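Cendollow Leisure Center, pre-reopening walk-round
Pool hall, plant room, gym, front of house
Done in January, start 7 am, before staff in

Key: OK / FIX / HOLD (no public until cleared)

1. Pool hall

Deck drains. OK. Jetted twice, running clear.
Deck tiles, shallow end. FIX. 6 loose, one lifting at the corner. Cone off, Ustero to re-bed.
Handrails and steps. OK. Tight.
Depth signs. FIX. Deep end sign gone in the flood, order new.
Rescue poles. OK, but one on wrong hook again.
Underwater lights. HOLD. Two trip the breaker as soon as they go on. Leave off, tag stays on untill electrician signs.

2. Plant room

Sump pump. OK. Float switch tested by hand, cut in fine.
Backup pump. HOLD. Hums, doesn't turn. Jusico quoted for a rebuild, no date yet. Chase.
Chemical store. OK. Acid and chlorine kept apart, bund dry.
Waterline on wall is 32 inches up at the worst spot. Anything electric below that gets opened and looked at, even if it works. Not done on the boiler controls. FIX.
Eyewash. FIX. Bottle out of date.
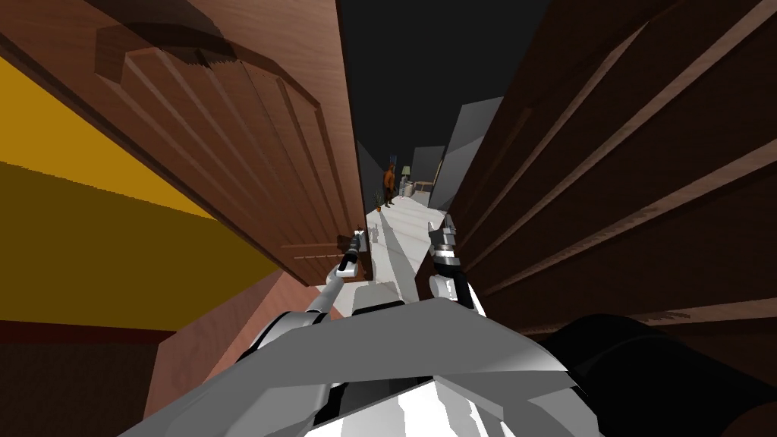
Door to plant corridor. Sticks at the bottom, swollen. Needs a plane and new seal. FIX, low.

3. Gym

Rubber floor. HOLD in free weights area. Still damp under the mats, meter says so and so does the smell. Pinheiro bringing 2 more dryers.
Treadmills. HOLD. All of them. Motors sat in water. Don't let anybody "just try one".
Cable machines. FIX. Surface rust on guide rods, clean and re-grease, then check pins.
Benches. OK after wipe down. Toss any with split covers.
Emergency stops. Not tested, no power on that side. Come back to this.

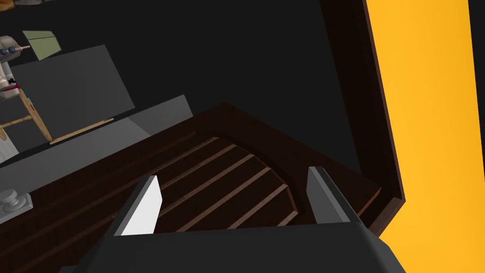
4. Front of house

Fire exits. OK, all open from inside with one push. Skip is too close to the rear one, get it moved before reopening.
Alarm panel. OK. Fault light cleared, log filled in.
Emergency lights. FIX. More than two dead over the stairs, batterys most likely.
Turnstile. FIX. Locks in the exit direction sometimes. Prop open for now.
First aid box. OK. Short on large dressings.
Lockers, bottom row. FIX. Silt in hinges, hose out and leave doors open overnight.

Water sample goes to the lab once filters have run a full cycle. No swimmers before result is back. Recheck all HOLD items same sheet, initial next to each one.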